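The Case for the Undated Entry

Family histories have a dating problem, and the people who write them mostly created it. A birth year is taken from a census age, the census age was given by a neighbor, and by the third copying the year is printed as fact on a chart. The chart is then cited. I have edited local biographies for 13 years, and my position has hardened: a compiler who can't date an event from a record should leave it undated, in the text and on the chart, and should say which records were searched.

The usual objection is that readers want a complete life. A sketch of a mill owner that skips his first marriage looks careless, so the compiler works backward from the eldest child, subtracts a year, and prints the result. The Erkcombe sketches are full of this. In the volume I was asked to revise, 80 marriages carried a year. For 9 of them the year had been reached by subtraction, and in no case did the page say so. Two were later contradicted by the parish register, one by a wide margin. The bride had been married before and the eldest child was from that marriage. Every conclusion drawn from that child's age, including a paragraph on the family's supposed move to Wirkton, had to come out.
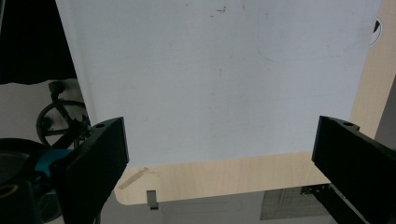 Subtraction is a legitimate method. My quarrel is with its presentation. An estimate needs three parts to be of any use to the next person: the value, the record it was drawn from, and the rule that was applied. "Married before 1871, from the age of the eldest child in the census" is clumsy, and it is complete. "m. 1870" throws away everything except the part most likely to be wrong.

Jyoti Mathur, whose work on the Mishra family letters I admire, takes the opposite view. She argues that a narrative biography can't carry this apparatus and that a general reader will trust the writer or won't. She would put the estimates in the text and the reasoning in an appendix. I have used books built that way. The appendix is dropped from the second printing, or the page is scanned without it, and the estimate goes out into the world alone. The qualification has to sit in the same sentence as the date. If the sentence becomes ugly, the ugliness tells the reader something about the evidence.

The same applies to the events that writers borrow from national history to fill a thin decade. A man of military age in 1917 didn't necessarily "feel the shadow of war." There may be a draft card. If there is, cite it and report what it says. If there isn't, the war belongs in the sketch only where a record connects him to it. I cut these passages on sight, and authors object to that more than to any other change I make.
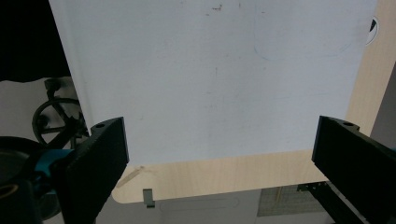
Loose papers need a stricter rule than registers do, as a register at least supplies its own order. The Jallora boxes came to me with a typed inventory in which every sheet had been given a decade, apparently by feel. Babita Goel relisted the first box and entered only what each sheet carried. A sheet of white paper like this one, with a faint pencil line curving across the upper right and a few reddish-brown specks near the top, would be entered in just those terms: curved line, pencil, upper right; specks, reddish brown, top. The entry would not say "sketch of a millstone," and it would not say "blood" or "rust." It would also carry no decade. A later reader who finds a matching sheet can still make the identification, and will be making it from the marks instead of from an earlier cataloger's guess.

I accept the cost. An honest chart of a poorly recorded family has a great many gaps, and relatives who paid for the research sometimes feel they have been handed an unfinished job. In my practice the list of searched records goes directly under the chart, with the years covered and any missing volumes noted - in the same type size as the names. That list is the part of the work that took the time. It also keeps the next researcher from going through the same registers again with the same result.

One exception is reasonable. Where an event is fixed between two dated records less than a year apart, the range may be printed as it stands, with both records named. I would not shorten it to a single year even then.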